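第4章　人の手から教える：直接教示と遠隔操作

この章で学ぶこと
・直接教示と遠隔操作の違い
・教示データに含まれる量と、その記録のしかた
・実演の分割と、使わない実演の選び方
・双腕作業を教えるときの注意

第3章では、目標位置を数値で与えて腕を動かす方法を扱った。部品の位置が決まっている工程なら、この方法で足りる。ところが台所や実験室の作業では、物の置き場所が毎回少しずつ変わり、液体のように形の定まらないものも扱う。手順をすべて式や条件分岐で書こうとすると、場合の数がすぐに手に負えなくなる。そこで、人が作業をやってみせ、そのときの動きを記録して学習に使う。これを実演による教示と呼ぶ。

4.1　二つの教え方

実演のさせ方には大きく分けて二つある。

一つは直接教示である。モータの力を弱めるか、重力分だけを補償した状態にして、人がロボットの腕を直接つかんで動かす。特別な入力装置がいらず、腕にかかる力を手で感じられる。一方、人の手や体がカメラに写り込みやすく、二本の腕を一人で同時に動かすのは難しい。

もう一つは遠隔操作である。操作者は手元の装置を動かし、ロボットがその動きに追従する。手元の装置には、ロボットと同じ関節構成の小型の腕、手持ちのコントローラ、手袋型のセンサなどがある。両手で二本の腕を別々に動かせるため、双腕作業に向く。ただし、接触したときの力が操作者に返らない構成では、つかむ力の加減を目で判断することになる。慣れないうちは、グリッパを閉じすぎたり、器を机に強く当てたりする。

4.2　何を記録するか

記録するのは、各関節の角度、グリッパの開き量、カメラ画像、そして操作者が出した指令値である。実際の関節角度と指令値は一致しない。腕には追従の遅れがあり、物に触れているあいだは差がさらに大きくなる。両方を残しておくこと。

時刻のずれにも注意がいる。本書の演習で使うFestmontの記録ソフトでは、画像と関節角度に共通の時計で時刻を付ける。手作業で合わせ直すのは避けたい。

演習用のデータ集Pussdenではなく、Pusdenと綴るので、検索の際は注意すること。Pusdenには、飲み物の準備を題材にした双腕の実演が200件入っている。このうち61件は、途中で物を落とした、操作者がやり直したなどの理由で「要確認」の印が付いている。4.5節では、これらを学習に使うかどうかを各自で判断する。

4.3　作業を区切る

器を使う作業は、近づく、つかむ、持ち上げる、傾ける、戻す、放す、という段階に分けられる。区切りの目印には、グリッパの開き量の変化がよく使われる。傾ける段階では開き量が変わらないので、手首の角度も合わせて見る。

双腕の場合は、腕ごとに区切りを付ける。片方の腕が器を持っているあいだ、もう片方が何もしていないこともある。動いていない腕の記録も省かずに残す。待つことも作業の一部として学習させるためである。 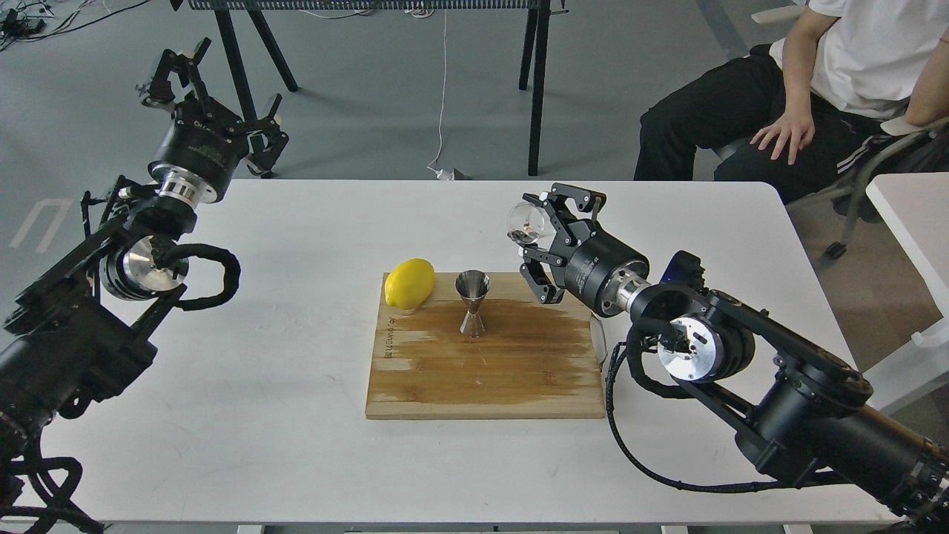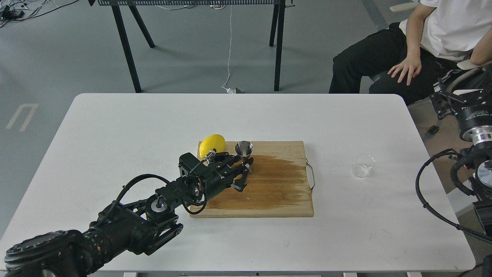

図4.1　まな板、レモン、計量用のジガーを置いた作業台と二本の腕。1枚目では片方のグリッパがガラスの器を傾けて持ち、2枚目では透明な器がまな板から離れた机の上にある。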